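The ball came to me on a Monday, in a crate from Flostness with the lid nailed on crooked. I'd won it, sort of. The old Baketti showroom in Kodunville was selling off its fittings, and I'd put in a bid of 200 for what the sheet called "lobby item, round." I thought it might be a lamp. I wanted a lamp!

It took me and a crowbar most of the afternoon to get it out, and then there it was in the middle of my living room rug, big and silver and very sure of itself. I ate my dinner across from it. I've had worse company, but I kept wanting to offer it some potatoes.

My sister said to sell it. My landlord said something about the floor. I said I was thinking it over, and what I did was go out and buy the good polish, the Beddoe stuff in the flat tin, and start rubbing.

## Lot 2967

The lot number was still on the paperwork, 2967 out of 3000, so it must have been way down at the end with the coat hooks and the broken ceiling fans. I felt bad about that. I remembered it from when I was a kid, you see, or I remembered something. My dad used to take me to the showroom when it rained (we never bought a thing there, not so much as a doorknob) and I would stand in the lobby with my nose up close and pull faces until he'd finished looking at bathtubs. My face went wide and my ears went somewhere behind me. I thought that was what I'd look like as a grown-up.

So I polished. I did a bit every evening after work, 14 evenings if you count the one when I fell asleep on the rug with the rag in my hand. I got to know it pretty well. The chrome was easy, it practically wanted to shine. The red part I left alone, mostly — it isn't that kind of surface, and the tin said chrome only in capital letters.

And then there was the hole. I'd been going around it politely all that time. One night I switched off everything but the lamp in the hall, got down on my knees, and looked in properly, and way over on the left there were these tiny green glints. I said hello. I don't know why I said hello.
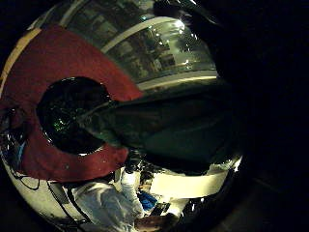 ## What I told my sister

I told her it was staying. I told her the green was probably the clock on the stove, bouncing around in there, and she said the stove was in the other room, and I said well, light gets about. She asked if I'd tried moving the stove. Who moves a stove?

I unplugged it, though, after she'd hung up. I stood in the kitchen holding the cord for a while, listening to the refrigerator, and then I went back down the hall in my socks, slowly, with my eyes mostly shut.

"Okay," I said to it. "I'm going to look now."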